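The Mondstead Wipe-Clean Table Cover, and the Cloth We Put Over It

By Yareli Solís
October

Okay, so I've been selling linens out of my little shop for long enough that people know what I'm going to say before I say it: put something under the cloth! Every single time somebody comes back to me upset about a ring on their table, they had a beautiful cloth on top and bare wood underneath. A nice cloth soaks things right through. It can't help it.

The Mondstead is what I send them home with. It's a smooth, shiny cover with a soft backing, and you lay it down first and leave it there all week. Then when you want the table to look like somebody lives there who owns napkins, you throw your fabric cloth over the top. We carry the cover in deep plum, cream and a dark green that looks almost black at night (my favorite, though it's the slowest seller, go figure).

I get asked a lot about which cloth to put with it, and I'm picky. You want something with a bit of weight so it doesn't skate around on the slick surface. The Julano cotton is the one I use at home. It's a plain weave, it comes in a bunch of pale colors, and it gets softer every time you wash it. I've had mine for 3 years and I've spilled an entire pot of beet soup on it. You'd never know, except for one corner, and I put that corner by the wall.

One thing about the Julano before you order: it wrinkles. It wrinkles if you look at it. Some of my customers iron theirs on the table, and please, please don't do that with the Mondstead underneath, the shine will go cloudy and I can't fix it for you. Use a board, or do what I do and hang it damp, smooth it with your hands, and call it relaxed.

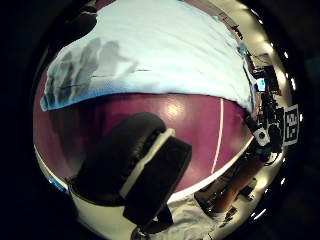 Pale blue and white over a glossy maroon-purple surface, creases and all.

I really love a soft blue against a dark reddish purple. I used to tell everybody to match, cream on cream, green on green, and then Yaqin Lei came in (she makes the Đồng napkins we carry, so she knows her colors) and talked me out of it in one afternoon. A light cloth wakes the dark color up, and a little strip of plum peeking out past the hem looks like you meant it.

About sizes, because this is where the emails come from. The Mondstead comes in 2 lengths, regular and long. Measure your tabletop with a tape, and add whatever drop you want on each side. The cover can be trimmed with ordinary kitchen scissors and it won't fray, so if you're stuck between them, get the long one and cut it. The Julano can't be trimmed unless you feel like hemming, so be more careful there. Wash it once before you measure anything! It shrinks a touch the first time and then it's done shrinking.

For cleaning, the cover wants a damp rag and a drop of dish soap. No scrubby pads and no bleach. If it's been folded in the package for a while it will have stubborn lines across it, so lay it out flat in a warm room overnight and put some big books on the worst ones. The cotton goes in the machine on cool, and I'd skip the fabric softener.

Somebody always asks how this compares to the Wirkevix pads, the thick quilted ones. I carry those too. They're quieter under plates and better with hot dishes, but they drink up spills and take forever to dry, so in a house with kids I'd go with the Mondstead. Still use a trivet, though. It's a table cover and it will mark under a hot pan.

The cover and cloth bought together are $199 for the regular length, and the long set is $300. If you only want one piece, write to me and tell me which color, and I'll check what's on the shelf. The green takes a little longer to come in.

Last updated: October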